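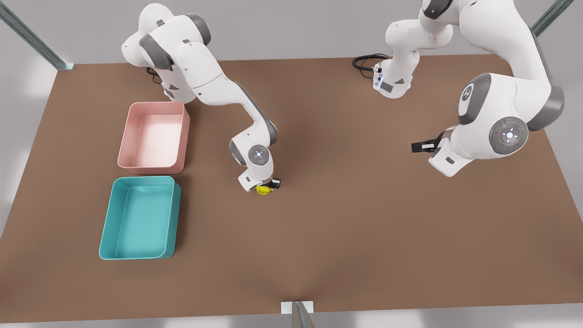 Figure 3. Simulated two-arm cell used for the sorting trials. The right gripper holds a small yellow part; the pink and teal bins are at left.

4.2 What the simulation can and cannot tell a buyer

Search this journal Enter keywords Advanced search

The quotes we collected for a two-arm cell at the Plemik site all leaned on the same argument. The supplier, Mendico, ran the customer's task in simulation, reported a cycle count, and divided the purchase price by the labor that count would replace. We wanted to know how much of the resulting payback figure came from the task and how much came from choices made while setting up the model.

The layout in Figure 3 is our own version of the sorting task. Two arms reach over a shared table from the back edge, and small parts go into one of two bins. We kept the supplier's spacing where it was given and guessed where it was not. The large clear area in front of the arms is already a budgeting problem. In the model, floor and table space cost nothing. At Plemik the same space is shared with a packing line, and moving that line did not appear in any of the three quotes we read.

We ran 3,000 simulated picks under the supplier's default settings. The default places one part on the table at a time, under even lighting, with both bins starting empty. We then ran the same number with parts arriving in small piles and with the bins allowed to fill. Under the first condition the cell cleared 1,952 parts per simulated shift. Under the second it cleared 1,338. Neither number has been checked against a physical cell, and we would not put either one in a purchase request. The gap between them is the useful result, as both settings could be defended in a sales meeting.

The second arm deserves a closer look. It adds a good deal to the quoted price, and the usual reason given is that two arms work in parallel. In our runs they often did not. A typical moment is the one in Figure 3, with one gripper down at the part and the other held above the table well away from it. Both bins are on the left, so the arm on the right has a long reach to either of them and must wait for its partner to move out of the way. Moving one bin to the other side would help. It would also change the task, and Plemik has a fixed conveyor on that side. Mendico's proposal does not mention the conveyor.

We also asked for a single-arm quote. Mendico declined to provide one, and D'Amico, a reseller, supplied a price with no cycle estimate attached. We therefore cannot say that one arm is the better purchase. We can say that the case for two has not been made for this layout.

Maintenance was harder still to pin down. The Kevero planning worksheet, which Plemik uses for all capital requests, has a single line for yearly upkeep and fills it with a fixed share of the purchase price. Grippers, cables and operator time all disappear into that line. Simulated fingers do not wear and simulated cables do not snag, so more simulation will not improve the estimate. We asked the supplier for service records from the first 100 days of any comparable installation and had received none when the November budget closed.

Our advice to the site was to delay the purchase and pay for a short on-site trial with mixed parts, using the existing conveyor in its current position.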